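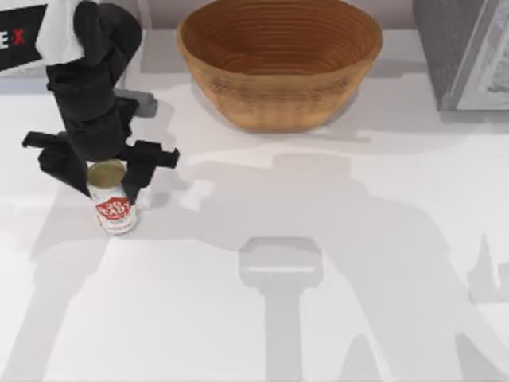
2020年5月12日
文・台所の道具とコツ 編集部

印刷する | メールで送る

卓上アームJudari、台所で使うときのコツまとめ

Judariのレンタルキット、返却日が迫っているので忘れないうちに書いておきます。順番はばらばら。使った順でもなく、思い出した順です。

借りたのは卓上型のアーム本体、指先(Gesariの平爪)、それから練習用ソフトのFitus。レンタルは16日間。短い。届いた日と送り返す日も入っているので、実際に触れる日はもっと少ないです。借りるなら予定のない時期に。

■まず画面の中で練習

箱を開けてすぐ本体を動かしたくなるけど、先にFitus。画面の中に自分の台所と似た台を作って、缶とかボウルとかを置いて、つかむ動きだけ何度もやる。これをやらずに実機でいきなり始めると食器が割れます。うちは小鉢をひとつやりました。

コツは、置く物を少なくすること。最初は缶ひとつと大きいボウルひとつで十分。調味料を全部並べたくなるのを我慢。ボウルは缶から離して奥に置く。近いと開いた爪の外側がボウルの縁に当たる。つかむ物ばかり見ていて、爪の外側を忘れるんですよね。

台の色も実物に近くしておくといい。うちの作業台は白いので画面も白。白い台だとアームの影がけっこう目につく。最初、影を物と勘違いして避けるように動かしてました。影は避けなくていいです。

■缶のつかみ方

背の低い缶がいちばん練習になる。ツナ缶ほど平たくなくて、トマト缶ほど高くないくらいのもの。

・爪は真上から下ろす。斜めから行くと倒れる
・缶の上半分をねらう。下まで行くと爪の先が台をこする
・止めてから閉じる。下ろしながら閉じない
・閉じたら一度だけ少し持ち上げて様子を見る。滑ったら戻す
・放すときは底が台に着いてから。浮いたまま放すとコンと鳴って中身によっては泡立つ

フタが金属の缶は光る。カメラ任せの自動モードだと、フタの照り返しで位置がずれることがありました。照明を消すか、向きを変える。ふきんで一度ふいても変わらなかったので、汚れではなく光のせいだと思う。手動なら関係なし。

紙ラベルの缶は少し湿ると滑ります。冷蔵庫から出したてはだめ。5分置いてふいてから。これは手でつかむときも同じか。

■爪の手入れ

Gesariの平爪、幅があって左右に張り出すので、引き出しの中の物は無理。流しの下も無理。広い台の上専用と割り切る。

汚れは固くしぼった布で。丸洗い不可と説明書にあり。油がついたときは台所用洗剤を薄めて、布につけてふいて、水ぶきして、乾ぶき。爪の付け根のすきまに粉が入る。小麦粉のそばでは使わないほうがいい。綿棒でとれます。歯ブラシは粉を奥に押し込むだけでした。

食品にじかに触らせるのはやめました。説明書にも食品用とは書いてない。容器をつかむだけ。

■布をかけるなら

使わない時間はほこりよけに布をかけてます。ただしかけるのは電源を切ってから。それと、動かす前に必ず全部とる。ひじのところが回るので、布が垂れているとはさまります。薄手の木綿が軽くてよかった。タオル地はループが角に引っかかる。

黒い本体なので、ほこりと指のあと、よく見えます。つやなしの部分を濡れ布でふくとあとが白く残る。乾いた布で。

■ボウルの選び方

木のボウル、Pfeifferの大きいのを使っています。重さがあるので爪が少し当たっても動かない。ステンレスの軽いのは当たるとすべって逃げる。下にぬれぶきんを敷けば軽いボウルでも何とかなります。

深いボウルの中に缶を入れる動き、やってみたけどおすすめしません。縁を越えるのに高く上げる必要があって、そこから下ろす時に爪の張り出しが縁につかえる。浅い皿にしたら簡単でした。深いのは奥に置いて、爪を開く向きを縁と平行にすれば入ることは入る。でも手で入れたほうが早い。

■置き場所

土台の固定具はネジ式。作業台の厚みは測ってから申し込むこと。うちは天板52ミリで、ぎりぎり入った。それより厚いと別売りの長いネジがいるそうです。サイトの下のほうに小さく書いてある。気づきにくい。

アームを伸ばしたときの通り道に物を置かない。

・壁ぎわの額やカレンダーは外しておく
・棚の角は意外と近い。伸ばしきった位置で一度止めて確かめる
・コンロの前には置かない。コードが溶けると困る
・シンクの横もなし。水がはねる
・コンセントは延長コードでなく壁から直接

養生テープで台に印をつけておくと楽です。缶の定位置に丸、ボウルの定位置に大きい丸。毎回ここに戻せば、覚えさせた動きがそのまま使える。テープは週に一度貼りかえ。放っておくとのりが残ります。残ったらサラダ油でこすって洗剤でふく。

■重さ

持てるのは300グラムまで。缶詰は中身の重さだけじゃなく缶の重さも入れて計ること。中身の表示だけ見て安心してたら、途中でアームがお辞儀しました。はかりで計って、超えていたらあきらめる。開けて半分使った残りの缶なんかは軽くていいけど、こぼれるのでやっぱりだめ。空き缶で練習するなら乾いた米を入れて、口をラップと輪ゴムでとめる。

■時間と音

缶を棚の前からまな板の横まで運ぶのに、109秒かかりました。遅い。急がせる設定もあるけど、速くするとボウルの手前で揺れます。ゆっくりのままで、その間に玉ねぎを切る、ぐらいの使い方が合っていると思う。

音は小さめ。夜でも気にならなかったです。ただ台が響く。脚の下にゴムシートを敷いたらだいぶ静かに。滑り止め用の薄いもので足ります。敷いたあと固定ネジは締めなおす。

■だめだったこと

・卵。言うまでもなく
・袋もの。形が決まらないのでつかめない
・ぬれた瓶
・ふたを開けること。ひねる力が足りない
・しょうゆ差し。倒しました。布巾2枚

■よかったこと

手が粉だらけのときに缶を寄せてくれるのは助かった(アームは粉から離してね)。それと腕が上がりにくいときに、台の奥の物を手前に出せる。うちはこれがいちばん使いました。肩の調子が悪い時期だったので。

Fitusの画面での練習が思ったよりおもしろい。返したあともソフトだけなら使えるらしいです。台の配置を考えるのにも使える。ボウルを右にするか左にするか、実際に重い物を動かさずに試せるのはいい。

■返却のまえに

箱は捨てないこと。緩衝材もそのまま。爪を外して付属の袋に、ネジは数を合わせて小袋へ。土台のゴムについたテープかすは取ってから返す。送り状は箱のふたの裏に貼ってありました。探した。

覚えさせた動きは消して返すのが決まり。先にパソコンへ保存しておくと次に借りたとき使えます。わたしは保存を忘れたまま消しそうになったので、箱に詰める前に、と太字で書いておきたい。

買うかどうかはまだ決めてません。10月に新しい爪が出るという案内が入っていたので、細い爪ならもう一度借りて、引き出しの中をためすつもり。平爪のままなら見送りかも。

追記:固定ネジの締めすぎで天板に丸いあとがつきました。あいだに厚紙をはさんでくだささい。コルクのなべ敷きでも可。

印刷する | メールで送る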